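Cleaning a Painted Metal Shelving Unit

Open metal shelving in a kitchen, pantry or workshop collects a film of dust and airborne grease. On matte gray paint the film is hard to see until light strikes it at a low angle. The method below is for bolted steel units with a painted or powder-coated finish. It is not suitable for bare galvanized steel or chrome wire racks.

Supplies

A sponge with a soft side
Dish soap, unscented if food is stored on the unit
A bucket and 2 quarts of warm water
Two microfiber cloths, one for rinsing and one for drying
A soft 1-inch paintbrush
A wrench to fit the frame bolts

Preparation

Clear the unit from the top down and brush loose dust out of the corners before any water goes on. Dust that gets wet turns to paste around the screw heads and takes twice as long to remove. Mix one teaspoon of soap into the 2 quarts of water. A stronger mix leaves streaks on dark paint.

Check the bolts where the shelves meet the uprights. Any that turn by hand should be snugged with the wrench before you start, as wiping pushes sideways on the frame. Do not overtighten - the paint under the bolt head will crack, and rust starts there.

Washing

Wring the sponge until it no longer drips. Work from the top shelf down. Wipe each flat surface in straight, overlapping passes from back to front, then go along the front lip as a separate pass.
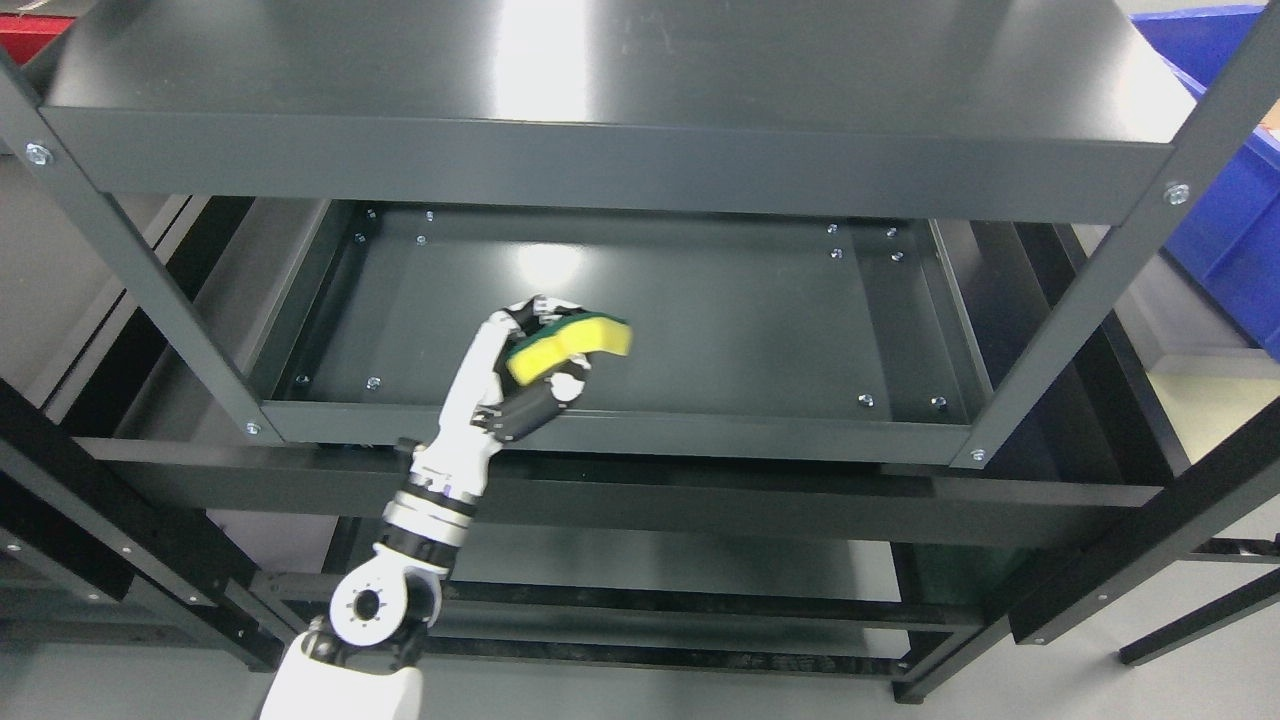
Yellow and green sponge over the recessed tray. The small screw heads are in clusters toward the corners.

Recessed trays need more care than flat shelves. The raised sides hold water, and the inside corners hold grit. Do the inner side walls first and the floor second. Go around each screw head with the soft side of the sponge, then press a corner of the dry cloth against it to draw out what remains. Rubbing hard across the heads shreds the sponge.

For grease that does not lift, lay a damp cloth on the spot for two minutes and wipe again. If an abrasive pad is the only thing left to try, test it on the underside of a shelf. Matte paint burnishes easily and the shiny patch is permanent. A 400 grit sanding sponge is for rust repair only.

Uprights and lower rails

Angled posts and folded lips have an inside face that is usually missed. Fold the cloth over the edge and pull it along the full length. Rails and crossbars on the lower frame are easiest to reach once the shelves above them are done.

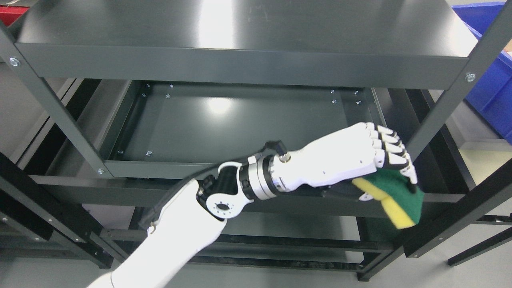

Sponge near the right side of the unit, with the lower rails and crossbars beneath the tray.

Rinse with a cloth dampened in clean water, then dry at once. Leave the unit empty for 40 minutes before reloading, longer in a damp basement. Cardboard boxes should go back last.

Schedule

Kitchen shelving: monthly.
Pantry: every three months.
Workshop: after any sanding or grinding nearby.

Revised in March. Corrections to Pallavi Kandpal.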